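Gallery: packing spectacles at the Tellari bench

In May 2022 we began teaching our two-armed robot to pack pairs of glasses into a cardboard box. The work is part of Alletti, a project on handling small, light goods that scratch easily. All of the teaching is done by a person, either by remote control or by taking hold of the arms and moving them through the job. The pictures on this page come from the bench at Tellari. Notes on the set-up are given with each one for those who have asked how we work.

The target for the first round was 300 good runs of the same task. A run starts with both arms at rest and ends when the grippers are back clear of the box. Anything in between is recorded: the joint positions, the opening of the fingers and the view from each camera.

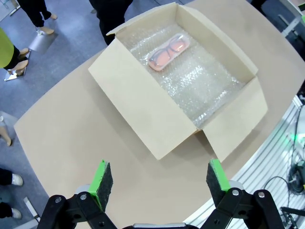 Page last changed: July

The box stays open for the whole of a run, and there is bubble wrap in the bottom. We tried a bare box first and the cases slid to one side whenever an arm touched a wall. The wrap holds them better, though it brings a problem of its own, as it gives under the fingers and the operator has to judge when to let go.

Wrist cameras are what the operator relies on for the last part of the move. The fixed camera is good for bringing the arm across the table, but it does not show well how far the fingertips are above the case. New operators tend to watch the fixed view too long. We now ask them to switch once the gripper is over the box.

Runs are thrown out if the operator stops for more than 5 seconds, if a case is dropped from a height, or if an arm pushes the box out of place. A slow run is kept as long as it is steady. A run with a small correction is also kept, and we have come to value these, as the robot needs to see how to recover from a poor grip.

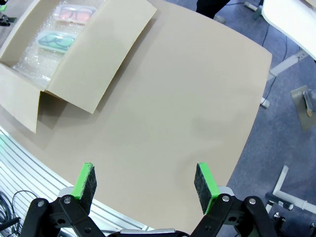

Remote control suits this task better than leading the arms by hand. When you hold an arm yourself you push harder than you think, and the force does not show up properly in the recording. With the remote handles the operator has to work within what the gripper can do. Placing a second item is the hardest part, because the fingers need room to open beside the first. With the pink and green pairs lying side by side on the wrap, there is little space to spare between the cases, and the operator has to come in at a slant. We teach that approach separately before anyone tries the full task.

The soft facing on the fingertips was a later change. Hard tips marked the plastic and made it slip when the grip was off centre. The facing wears, and we change it at the start of a new batch of runs so that the grip does not drift from one end of the batch to the other.

Each operator works in short spells and then hands over. It is tiring on the shoulders and more so on the eyes. We also found that the same person gets faster through a spell and starts to cut corners on the way back to rest, and those habits go straight into what the robot learns.

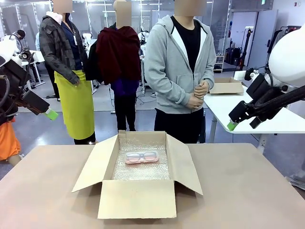

Both arms at the box, with one case on the bubble wrap.

The second arm is used mainly for steadying. In the early runs it was parked well out of the way, and the flaps were often caught by the working arm. Bringing both grippers in towards the box gave the operator a choice of which side to reach from — the left is usually easier for cases near the front. We have not settled whether to fix this choice in advance or leave it open.

Labels are added after the session with Mbeki, our own small program for cutting a recording into steps. The steps are reach, grip, lift, place and return. Labelling takes longer than the driving does, and it is the part we would most like to shorten.
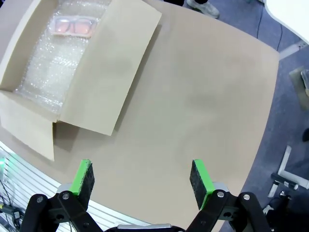
By the close of the first round we had 314 runs on file, a little over the target, so the weaker ones could be dropped without going back to the bench. The box was turned to a new angle between batches and moved nearer to or further from the arms, so that the robot could not simply learn one path.

A first model trained on these runs is being tested now. It reaches and grips well with a single case and is much less sure with two. The next round, under the name Amedari, will keep the same box and add 3 more kinds of case, including soft pouches, and results will be put on a separate page.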